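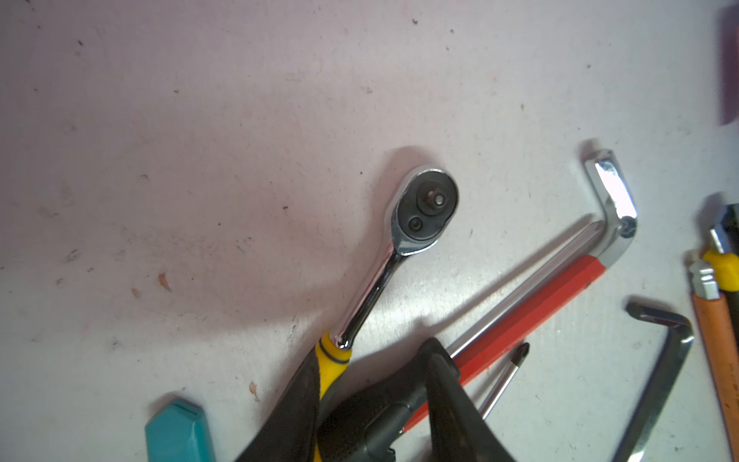

Can I use a ratchet to undo really tight bolts, or will I wreck it?

Use a breaker bar for the first quarter turn and keep the ratchet for everything after that. The teeth inside a ratchet are small and they don't enjoy being stood on.

I ask after a weekend with my late uncle's Pukach rotavator, which I inherited along with a field gate that doesn't shut and 7 tins of unlabelled grease. The blade bolts were last undone, going by the service book, in April of a year somebody has spilled tea on. I've had two off. The third is laughing at me. I've tried penetrating oil, bad language and a length of scaffold tube over the handle, and my brother-in-law says the tube is how you end up with a ratchet that clicks both ways and drives neither. What do people do with a bolt like this, short of selling the whole machine to someone I dislike?

Asked by Catríona Dunne, 6th November

3 answers

flillen_allotments
Your brother-in-law is right, which must be galling. Take the tube off and buy or borrow a long bar with no moving parts in the head.

Then, in this order:

Wire brush the threads that stick out the back. You'd be amazed what a bit of dried clay can do.
Oil it and go away overnight. Ten minutes doesn't count. I know it says ten minutes on the can.
Six-sided socket, never a twelve-sided one. Push it fully home before you lean on anything.
Try tightening it a hair first. Feels daft, often cracks the rust.
Steady pull towards you, feet planted. If you push and it lets go, your knuckles meet the tine.

Chock the wheels and pull the plug lead off before any of this. If the head starts to round, stop there and come back and tell us. There are ways, but they get less dignified as you go.
Helpful (178)

Carroll
wd40

Helpful (3)

mudlark_senior
Agree with most of the first answer, except I'd bring heat in sooner. Drain the fuel and move the machine well clear of the shed, wipe every trace of oil off, then a small blowlamp on the nut (not the bolt) for a minute or two. Let it cool and try again. I did all four on an old Alura this way after a fortnight of being reasonable with it. Keep the flame off the seal where the shaft comes out of the gearbox. I learned that one at the cost of a seal.

Fit new bolts when you put it back together and don't reuse the old ones, however attached you have become. Dab of copper grease on the threads if the manual allows it. You may already own some, among the 7 tins. Good luck finding out which.
Helpful (41)

Viewed 3,000 times | Shares: 7

Filed under: Garden machinery > Stuck, seized and sulking

Related questions
Rotavator jumps instead of digging
Which way round do tines go?
Is old grease still grease?
Gate post has moved, or I have
Getting a rounded nut off a mower deck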